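Sorting out the pens

2019-05-26

I finally did the pens. They had spread over two drawers and a biscuit tin since October, and every time I wanted to write a shopping list I had to try several before one worked.

I tipped the lot out on an old sheet and scribbled with each one on the back of an envelope. Dead ones went in the bin. There were 62 to begin with, which Sum-yee Cheung says is not many for someone who used to work in an office. The Jumton biros had nearly all dried up. The Marchetti fineliners were fine, even the one with no cap.

Pencils I kept unless they were too short to hold. I sharpened them all over the sink and then had to clean the sink.

I didn't buy anything to put them in. I had a clear plastic box already, and being able to see into it means I won't buy another highlighter when I have one. Rulers and scissors have gone in the drawer with the tape. 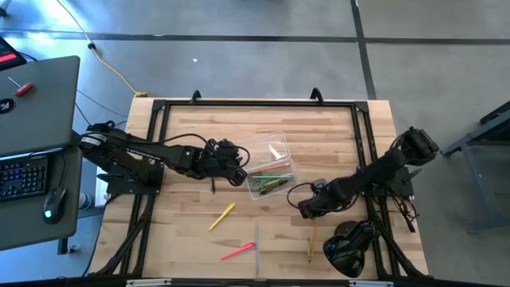
Filed under: Desk and paper

Green ones and a highlighter in the box, with the pink marker, the light-blue pen and the orange pencil still out on the table. The short pencil stays too. Next job is the envelopes.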